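Skatden Folding Work Table: Two Months In

I bought the Skatden in April to replace a bench that had been in my garage since before I owned the house. I wanted something I could fold against the wall on Monday when the car goes back in, and still trust with a clamp and a hand plane.

It comes in one flat carton. Assembly took me most of an evening. The leg bolts are fine, but the cross brace has to go on before the second pair of legs, and the instruction sheet shows it the other way around. Fulgencio Ibarra, my neighbor, put his together a week later and made the same mistake. 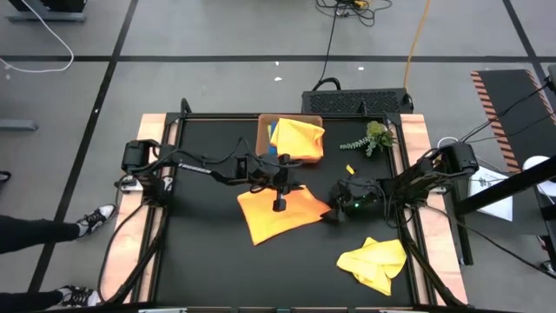
Once it is up, it stands well. Planing across the top gives a slight sway, planing along it gives none. The feet adjust by hand and have held their setting on a sloped floor. I did wax the hinges — they squealed from the first day.

The top marks easily. Glue lifts off with a scraper, but a dropped chisel left a dent that I can feel with a fingertip. If that bothers you, cut a piece of hardboard to cover it.

I also looked at the Mundis, which is heavier and has a vise. It costs more and does not fold. For a permanent shop I would pay the difference.

Replacement feet are sold separately as part 437. Mine took nine days to arrive.

Four stars. I took one off for the hinges and the instruction sheet.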